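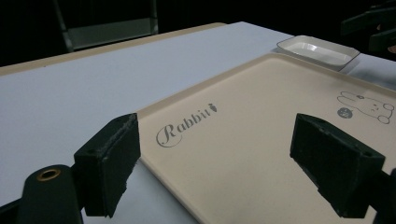
Pesby Community Meals - Kitchen and Deliveries Team

Pesby Community Meals cooks and delivers hot lunches to people in Radudholm and the villages nearby who find it hard to shop or cook for themselves. We started in a church hall with one oven and moved to our present kitchen on Pincombe Road when the hall closed for repairs.

The kitchen team works from seven in the morning, Monday to Friday. On a normal day they make 70 lunches, a main course and a pudding, with a vegetarian choice every day and soft meals for those who need them. Menus run for four weeks and change in April and October.

Toshiko Sakamoto manages the kitchen and writes the menus. Harish Alva does the ordering and looks after food safety records. Kedir Fikre plans the delivery rounds - there are five of them, and the Radudholm round is the longest. Fuad Alemayehu answers the phone and is usually the first person new customers speak to.

You do not need a referral to have meals from us. Ring before noon and we can normally start the next working day. You can have lunch every weekday or only on certain days, and stop for a while if you are going into hospital or staying with family. Frozen meals for the weekend can be delivered on Fridays.

Drivers will wait for an answer at the door. If there is none, they ring the office and we call the contact person you have given us.

Please tell us about allergies when you first ring, and again if anything changes.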